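3.2 Comfort Objects and Settling at Nap Time

Parents were asked to keep a sleep diary for 15 consecutive days. Each entry recorded the time the child was put down, the time the child appeared to be asleep, any waking that led to a call for an adult, and whether a comfort object was within reach. The diary form was adapted from the one used in the Soltani home study (Nikzad and Palamarchuk), with two changes. The column for bottle feeding was dropped, and a column was added for naps taken outside the home. Families who used the Flekesance day nurseries received a second copy of the form, which nursery staff filled in.

A comfort object was defined as any soft item that the child asked for by name or gesture, or searched for when it was missing. Blankets, cloth squares and stuffed animals all met this definition. Pacifiers did not, and were coded separately. Where a child had more than one such item, parents were asked to name the one used most often at nap time. Stuffed animals were the most common choice in the sample, and dogs and bears were named more often than any other kind (Figure 4). 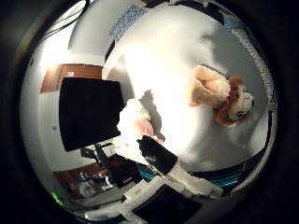 Figure 4. A stuffed dog, one of the types of soft toy most often named by parents.

Of the diaries returned, 237 were complete enough to be used. Children with a named comfort object took a median of 15 minutes to settle for the afternoon nap, against 20 minutes for children without one. The difference was smaller at night and did not hold once bedtime routine was taken into account. Night waking did not differ between the groups.

Results from the nurseries were less clear. Several Flekesance sites ask that toys from home stay in the child's bag until rest time, and others allow them all day. Staff entries also tended to be rounded to the nearest five minutes – a problem noted in the earlier study as well – so small differences in settling time could easily be lost. We therefore report nursery naps in the appendix and do not combine them with the home data.

Loss of the object during the diary period was reported by a small number of families. Most had bought a replacement of the same kind, and parents' notes on how well it was accepted varied widely. One mother wrote that her son refused the new toy until it had been washed with the family's own sheets. Smell was mentioned often in the free-text notes, although the form did not ask for it. A question on washing was added for the second round of diaries, which began in September and is described in Section 3.3.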